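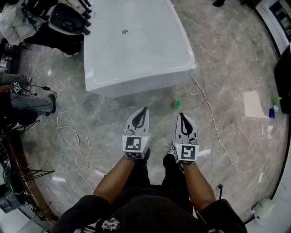

Revisión previa al rodaje de la segunda temporada de Wonville, villa Fonseca, 27 de febrero de 2026. Plitora nos mandó la lista ya rellenada, con todo en "conforme", y hubo que empezarla de nuevo. El baño es el punto que más dudas deja: mármol gris con vetas claras, una bañera y un guion que prevé a los concursantes entrando descalzos desde la piscina. En el papel figuraba como "suelo apto". Apto para qué, no lo pone.

1. Suelo del baño. PENDIENTE
Piden grabar sin alfombrillas porque "ensucian el plano". Sin certificado de resbalamiento no se firma.

2. Velas de la ceremonia final. NO CONFORME
El guion habla de 1.000 velas de llama real en el salón. Con cortinas hasta el suelo, que sean LED. Ya se pidió en noviembre y la respuesta fue que "se estudiaría".

3. Extintores. CONFORME
2 en planta baja, cargados y en fecha. Uno estaba tapado por un decorado; se movió durante la visita.

4. Iluminación (Fuson). CONFORME CON RESERVAS
Los focos del jardín llevan cable de seguridad. El instalador asegura que aguantan viento fuerte, pero no trae ensayo que lo diga.

5. Aforo de la terraza. PENDIENTE
Declaran 40 personas entre equipo y concursantes. Falta el cálculo de carga. Que en la primera temporada no pasara nada no es un dato técnico.

6. Salidas de emergencia. NO CONFORME
De las 2 previstas, la del pasillo se cierra con llave "para que no se escape la sorpresa" de la primera expulsión. Tiene que abrir desde dentro, con sorpresa o sin ella.

7. Alcohol en el set. SIN VALORAR
Existe un protocolo de consumo. Nadie del equipo supo enseñarlo.

Próxima visita: cuando lleguen los papeles de los puntos 1, 4 y 5.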